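Call for Participants: Student Operators for the Skukatura Table Clearing Project

Posted 16 Nov 2020

The Robles Student Robotics Club is looking for 10 students to join the Skukatura project for the spring term. Skukatura is a two-arm tabletop setup that the club uses to teach robots everyday kitchen sorting tasks. The project is run by students, with Ghazala Soomro as faculty advisor and Junhao Gu as student lead.

You do not need to be an engineering major. About half of last year's group came from other departments, including nursing, graphic design and hospitality. You do need to be enrolled for at least 6 credits and be able to come to the lab in person.

What the project does

Participants drive the two arms by hand through a pair of controllers. The arms pick up bowls, plates and other dishes and move them in and out of a storage bin. Each run is recorded, and the recordings are used to train a model that will later try the same task on its own. In March the club takes the trained system to the Silesitz Student Challenge, where teams are scored on how many dishes their robot puts away and how many it drops.

At the last Silesitz event our team finished in the bottom third. The main problem was stacked dishes. The arms could handle single bowls well enough, but when two plates were nested the gripper would often take both, or take neither. Most of the work this term will go into that.

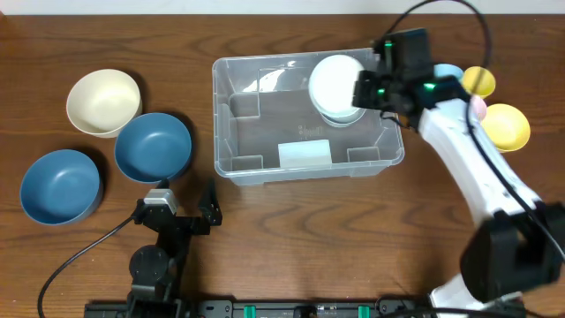
Every participant starts as an operator. After the first few weeks you may stay with operating or move to one of the other jobs, depending on what is needed and what you like doing. The jobs are:

Operator. You run the arms and follow the task card for the session. Steady hands help, but patience matters more. A good run is slow and has no sudden corrections.

Reviewer. You watch recorded runs and mark where a grasp starts, where it ends and whether it held. This can be done from home once you have finished the training.

Setup. You lay out the dishes before each run according to the card, check the cables and clean the grippers. Setup and operating are done in pairs, and partners trade places halfway through a session.

Code. You work with Junhao on the training scripts and the scoring tool. Some Python is required for this one. Please say so on the form if you are interested.

Time

Sessions are two hours long. Operators and setup people do two sessions a week, and reviewers are asked for three hours a week on their own schedule. We need a total of 326 clean runs before the model can be trained for the first time, and the club currently has 175, so the early part of the term will be the busiest. There are no sessions during exam week.

If you know now that you will miss more than two weeks of the term, please wait and apply for the next round.

What you get

Participants can register the project as a one-credit independent study. Ghazala signs the forms and asks for a short written report at the end. If you do not want the credit, you can take part as a regular club member. There is no pay.

The club covers the entry fee for Silesitz and shared van transport for up to 6 people. Who travels is decided by the group in the last meeting before the event. Meals on the trip are your own expense.

Training

New participants attend two training evenings in the Grukevano Building, second floor. The first covers safety, the stop button and how to move one arm at a time. The second covers both arms together and how to fill in a run sheet. You have to attend both before you can operate. If you have used a similar setup somewhere else, you still have to attend, but you can probably skip the practice part of the first evening.

Long hair must be tied back at the table, and no loose sleeves or bracelets. Food and drinks stay in the hallway. We have had one spill near the power supplies and do not want another.

How to apply

Pick up a form from the box outside the lab or ask for one at the club table in the student center. The form is one page. We ask for your name, your program, the hours you are free and a few lines on why you want to join. You do not have to list grades or attach a resume. If you have built or fixed something, tell us what it was - it does not have to be a robot. A bicycle or a sewing machine is fine.

Junhao will contact everyone who applies and set up a short visit to the lab. During the visit you will try the controllers for a few minutes and meet one or two current members. It is not a test, and people who have never touched a controller have done well on the project.

Students who applied last year and did not get a place are welcome to apply again and should write "second application" at the top of the form. Questions about credit go to Ghazala Soomro at the department office. Questions about anything else go to Junhao, who is in the lab most afternoons.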